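How to Pack Your Drop Bag for a Trail Ultra

If you have signed up for your first long trail race, you have probably come across the words "drop bag" in the runner's guide and wondered what on earth you are supposed to put in it. I wondered the same thing before my first one, and I ended up with a bag so heavy that I could hardly lift it onto the truck. I carried five shirts' worth of worry out to the Wallin aid station and used one pair of socks and half a bag of pretzels. So let's take it slowly and do better than I did!

Step 1: Read the guide before you buy anything

Every race has its own rules, and they do change from year to year. The Prisden Ridge race, which is the one most of our runners try first, allows one bag of up to 20 liters, sent to Wallin, and you will pass through there twice. The Tundley loop race lets you leave a bag at the start and finish area and you come back to it at the end of every lap, so you can be a lot more relaxed. Check the size limit, where the bag goes, when it has to be handed in, and (please, please) when you can get it back afterward.

Step 2: Choose a bag you won't cry over

Drop bags get tossed, rained on and stacked under other drop bags. An old stuff sack or a cheap dry bag with a roll top is just right. Leave the good luggage at home. If your bag isn't waterproof, line it with a trash bag and twist the top shut.

Step 3: Label it like you mean it

Write your bib number in big digits on two sides with a thick marker, and then again on a strip of duct tape around the handle. Last January there were 253 bags laid out on tarps at Wallin, and a great many of them were black. Number 171 was mine, and I spotted it from the far side of the field only because I had tied a strip of orange cloth to it. Any bright scrap will do – an old race ribbon, a piece of a worn-out shirt, whatever you have in the drawer.

Step 4: Sort everything into small bags

Use zip-top bags and give each one a single job. Mine usually go like this:

Feet: two pairs of socks, a little tub of lube, tape already cut into strips, small scissors.
Food: whatever you have been eating on your long runs, plus one salty thing and one treat.
Night: headlamp, spare batteries, warm hat, gloves.
Body: dry shirt, light jacket, wipes, sunscreen.

Write on each bag what is inside and the mile when you expect to want it. It sounds fussy, I know, but by mile 40 your brain will be mush and you will be very grateful for a note that says "CHANGE SOCKS NOW." I also put in an index card with a short to-do list, and I keep it at the very top.

Step 5: Do a practice stop
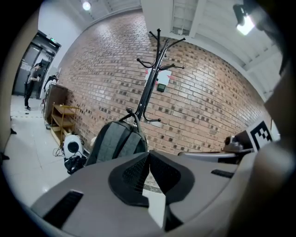 FLEMANO TRAIL RUNNERS – Distance Group

Set your packed bag by the front door and go for an easy run. When you come back, pretend you have just reached the aid station. Sit down, change your socks, refill your bottles, swap your food and get moving again. The first time I tried it I spent ages hunting for the scissors, which had slid down to the bottom of the bag. Now they ride in the feet bag and they stay there. Do this two or three times in the month before the race and you'll soon see what you keep reaching for and what never comes out at all.

Step 6: Leave a few things behind

Don't send car keys, medicine you can't miss or your favorite jacket. Bags do go astray now and then, even at very well-run races. Anything on the required gear list should be on your back from the start. And skip fresh food like bananas or sandwiches – they will have sat in the sun for hours by the time you see them.

Hand the bag in early, take a quick picture of it with your phone, and then go and enjoy your breakfast.

Page updated 22/06/2025

Related how-tos
Taping Your Feet Before a Long Run
Picking a First Headlamp
What to Eat the Night Before Prisden Ridge
Getting to the Tundley Start Area
How to Ask a Friend to Pace You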